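We've had the Gollow folding camp table for three trips now, the longest being a run out to Vastmont in October, so I figure I've earned an opinion!

First off, it's light. I can carry it under one arm with the folding chairs in the other hand, and it slides into the basement bay of the fifth wheel next to the water hoses. The legs snap out with a good loud click. On gravel you can adjust each leg on its own, and our site at Rees needed every bit of that (our coffee stayed in the mugs, thank you very much). 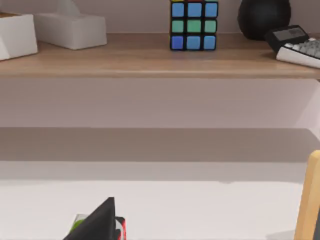
White tissue box on the shelf.

We put 1,067 miles on the rig that October trip and the table rattled the whole way until I wrapped a bungee around it. The carry bag is thin and the zipper gave up at Wulitz, site 301, right as we were packing up in the rain. I've been using an old pillowcase ever since and it works better than the bag did.

It holds the two-burner stove, a cutting board and supper for both of us, and it doesn't wobble when you chop. Bacon grease wipes off with a paper towel. What I don't like is the height – at its lowest setting it's still too tall to use beside a lounge chair, and I really wanted it for happy hour!!

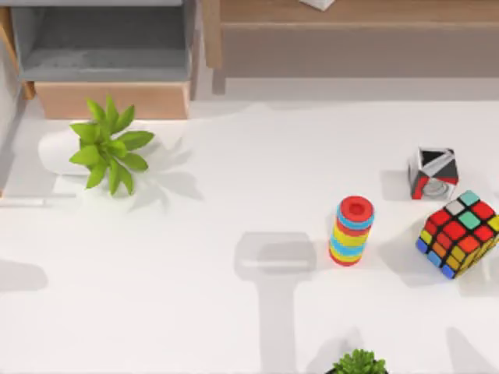 Potted plant and a stacking ring toy on the white tabletop.

Setup takes me a couple of minutes by myself. Watch your fingers on the center hinge, it bites. The rubber feet also pull off in mud, so check for all of them before you drive away.

Would I buy it again? Yep, though I'd wait for a sale and skip the bag if they'd let me. We're headed for the desert next and the table is already loaded.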